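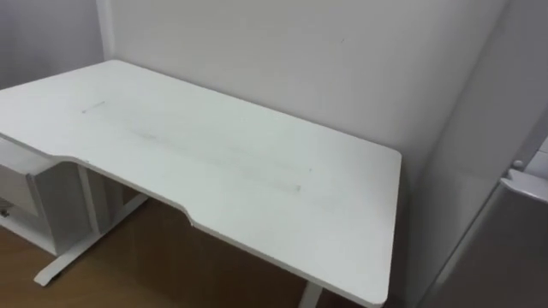
Vinegar will take anything off a white desk, according to Đức Hồ, who wrote in after the June page on whiteboards. Spray it neat, leave it 7 minutes, wipe, and the top comes up like the day it was delivered. He does his every month.

Tips > Around the House > Desks and Tables

Search this site Enter keyword Go

I have my doubts. I tried it on my own desk, which is white and had a good collection of gray on it, and the vinegar shifted some of the gray and left the rest exactly where it was. A damp cloth with a drop of dish soap had shifted the same amount the night before on the other half. So I'm not handing vinegar the credit.

The trouble with a white top is that every mark looks like the same mark. A scratch, a smudge and a long smear are all gray from the chair, and people go at the lot with whatever is under the sink. Sort them out first. Clear the desk completely, and I mean the lamp too, and get your head down low so the light skims across. Then run a fingernail over each mark. If the nail catches, you have a scratch and no cleaner on earth is going to remove it. If it slides, you have dirt, and you have a chance.

Smudges and smears

Dish soap, warm water, a soft cloth wrung out hard. Go along the length of the smear, turn the cloth, go again. Dry it straight away with a second cloth. Most of what people call staining on a desk is hand grease with dust stuck in it, and it builds up where your forearms rest. If the top has pale cloudy patches after cleaning, suspect old cleaner that was never rinsed off. Plain water, twice.

Small dark spots

Usually ink, sometimes rubber from the foot of something. A little rubbing alcohol on a cotton swab, tried first on the underside. I use the 70 percent kind from the drugstore. Dab, don't scrub. I had one spot that took 2 tries and another that is still there.

Melamine sponges

They work, and I still don't like them. They are very fine sandpaper, whatever the box says, and on a shiny top they leave a dull place that shows worse than the spot did. On a matte top you may get away with it.

Scratches

I bought the Tritance filler pen in white. Their white is not my white. Off-white desks lean green or yellow or pink, and a bright white line on one of those looks like correction fluid. Ziren's kit has several little pots to mix, and I got closer with that, though it took most of an evening and I wouldn't do it again for a short thin scratch. A desk pad costs less. Put the desk pad over it.

Edges

Anywhere the front edge curves – a cutout for the chair, rounded corners – look along the side of the board as well as the top. Grime sits where the edging changes direction, and an old toothbrush gets it. Keep the water down. Swollen board can't be fixed by anything on this page, vinegar included.

And wipe the feet of the desk while you're down there. The long flat kind collect more dust than the top ever does.

This site uses cookies to remember your settings. Accept Manage choices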